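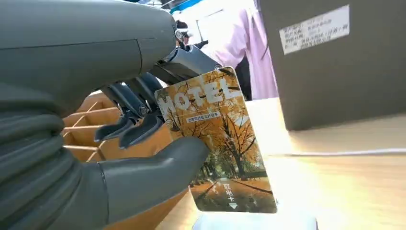 Ticket 263 – Carte d'alimentation non reconnue, chambre 39

Statut : résolu, sous surveillance
Priorité : normale
Site : Burkgate, deuxième étage
Ouvert par : Morfudd Mostyn (réception)
Pris en charge par : Vikas Pant (maintenance)
Date d'ouverture : 14 avril 2022

Description du problème

Dans la chambre 39, le boîtier mural à l'entrée n'alimente plus la pièce de façon stable. Le client insère la carte, l'éclairage s'allume, puis tout se coupe au bout de quelques minutes. En retirant la carte et en la remettant, le courant revient, pas à chaque fois. La serrure de la porte n'est pas concernée.

La carte en service est le modèle avec l'allée d'arbres en automne, le mot HOTEL en grandes lettres blanches et la mention 取电卡 (carte pour prendre le courant) suivie d'une petite flèche vers le bas. Le client l'insérait bien flèche vers le bas. Je lui ai remis une autre carte du même modèle, même résultat. – M. Mostyn

Matériel concerné

Boîtier économiseur Vurard encastré, entrée de chambre
Temporisation de coupure après retrait : 17 secondes
Disjoncteur de la chambre : tableau du deuxième étage, rangée du bas
Prise du réfrigérateur : circuit séparé, non touché par la panne

Journal

Entrée 1 – V. Pant
Disjoncteur contrôlé, enclenché, pas de trace de chauffe. Tension mesurée en amont du boîtier : 223 V, stable. Le défaut est donc dans le boîtier ou dans la carte.

Entrée 2 – V. Pant
Essai croisé avec la chambre voisine. La carte de la 39 tient le courant sans coupure dans l'autre boîtier pendant toute une demi-heure. La carte de la chambre voisine, posée dans le boîtier de la 39, coupe au bout de quatre minutes. Carte mise hors de cause.

Entrée 3 – M. Mostyn
Le client demande s'il peut laisser une carte de fidélité dans la fente pour garder la climatisation en marche pendant qu'il sort. Je lui ai répondu que non tant que le boîtier n'est pas réparé. Est-ce que ça peut venir de là ? Il dit l'avoir fait la veille.

Entrée 4 – V. Pant
Possible. Ces boîtiers ont un petit levier au fond de la fente, et une carte plus épaisse que les nôtres le force. Façade déposée après coupure du disjoncteur. Le levier est tordu et revient mal, le contact se relâche dès que la carte bouge un peu. Il y avait aussi un morceau de papier plié au fond, retiré.

Entrée 5 – V. Pant
Levier redressé à la pince, contact nettoyé, façade remontée. Dix insertions de suite sans défaut. Carte laissée en place une heure, pas de coupure. Au retrait, extinction après 17 secondes, valeur normale. Je ne garantis pas que le levier tienne longtemps, le plastique a blanchi au niveau du pli.

Entrée 6 – M. Mostyn
Client prévenu, il reste dans la chambre. Pièce de rechange demandée chez Morris, référence à confirmer par Vikas. Ils n'ont plus l'ancien modèle en stock et proposent le nouveau, avec une façade un peu plus large.

Entrée 7 – V. Pant
La façade large ne me dérange pas, mais il faudra reprendre la peinture autour. Commander un seul boîtier pour l'instant. Si d'autres chambres du même étage lâchent, on les changera ensemble avant août, avec les travaux déjà prévus dans le couloir.

Consignes pour la réception

Si un client signale une coupure de courant dans sa chambre :
Faire retirer la carte, attendre l'extinction complète, puis la réinsérer à fond, flèche vers le bas.
Demander si un autre objet a été mis dans la fente (carte de visite, carton, carte de fidélité).
Essayer une deuxième carte avant d'appeler la maintenance.
Ne pas forcer la carte si elle bute.
Noter le numéro de chambre et l'heure de la coupure dans le ticket.

Reste à faire

Recevoir le boîtier de Morris et le poser au prochain départ (V. Pant)
Vérifier le levier des autres boîtiers de l'étage pendant les recouches (V. Pant)
Ajouter une ligne sur la fente dans le livret d'accueil (M. Mostyn)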